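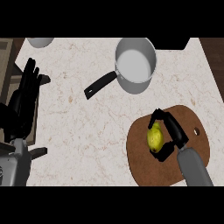 Vol. 8, No. 2

The Soup Year

The winter my grandmother stopped speaking to the town of Clallari, she took up soup.

I should explain that she had not been much of a cook before then. She had been the ticket clerk at the ferry landing for most of her working life, and she ate the way people do who have a boat coming in, standing up and looking out the window. But when the county closed the landing, and the town council voted to let them close it, she came home with her stool and her cash box and announced that she had nothing more to say to any of them. She was not angry, she told us. She had simply run out of conversation.

I was living with her that year, being between one kind of life and another, and I slept in the little room over the porch where the roof came down so low that I learned to sit up sideways. I was the only one she still talked to, apart from the cat and the radio, and I suppose I was meant to carry messages. If the mailman asked how she was, I was to say she was well. If the lady from the bakery asked, I was to say she was very well. If anybody from the council asked, I was to look at the sky.

The soup began with onions, because that was what we had. Then it was beans, and then a fish soup from a recipe she had torn out of a newspaper decades before and kept in her coat, and after that she began to make things up. She cooked in the afternoons, with the windows fogging over and her reading glasses pushed up into her hair where she could never find them. And she could not cook small. She had spent her life thinking in boatloads, and when she made soup for the two of us she made it for everyone who might have been waiting on the dock.

Well, you can only eat so much soup. By the second week we had filled the icebox, and the jars were lined up along the back steps in the cold, and the cat was getting round. "Take that one next door," my grandmother said, not looking at me. I pointed out that next door had been on the wrong side of the vote. She said she wasn't asking me to take them a conversation, she was asking me to take them a jar.

So I took it over. The man next door came out in his slippers and held the jar up to the porch light and asked what he owed her. I looked at the sky out of habit, and then I felt silly and told him it was barley.

After that I went out most evenings. I took the old ferry road down past the chandler's, where the sign still said Østergaard though the family had been gone since before I was born, and I came back up by the church. I had a wool bag with a strap that cut into my shoulder, and I learned which dogs meant it. The jars came back clean and they never came back empty, that being how people were raised there. There were walnuts in them, or buttons, or a few inches of somebody's plum jam. One came back with a folded note, and my grandmother read it at the stove with her back to me, and then she put it in her coat with the fish recipe and salted the pot twice.

I never did find out what it said. I looked for it when we went through her things many years later, and found five bus tickets, a photograph of the last ferry, the Prudance, with her name spelled wrong on the bow just as it had always been, and the recipe, gone soft as cloth. There was no note. I think she must have answered it, and the two went off together somewhere.

Toward spring a woman from the council came up our walk herself. She was a big woman with a small voice, and she stood there holding an empty jar in both hands like a hat. I was on the step, peeling potatoes, and I had my orders, so I studied a cloud. I heard the door open behind me. I heard my grandmother breathe in through her nose, the way she used to before she told a whole dock full of people that the four o'clock was going to be late.

"You didn't bring the lid," she said.

The woman said no, she was sorry, she had looked everywhere for it.

"Well," my grandmother said. "You'd better come in, then. It's leek."

They were in there until dark. I finished the potatoes and then, not wanting to go in and not wanting to go anywhere else either, I peeled the carrots too – more carrots than any two people could need – and listened to the voices going up and down behind the glass. The cat came and sat on my foot. It was still light over the water, out where the boat used to turn, and somebody down the hill was calling their children in to supper.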